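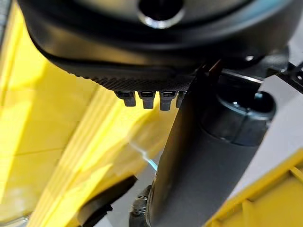 Round black housing, textured band at the rim.

1/ Rewrote the parts index for the Drollia workshop in March. 172 entries, one naming rule: noun first, then material, then size.

2/ The old list had "cover," "cap" and "lid" for the same item. Search missed 43 records. Merged them under "cover."

3/ Sizes are in mm only. Inch values go in the notes field.

4/ Halima Wanyama asked about spare part numbers. Block starts at 1000, step of 2. Odd numbers stay free for variants.

5/ Supplier codes next. Belell changed theirs again.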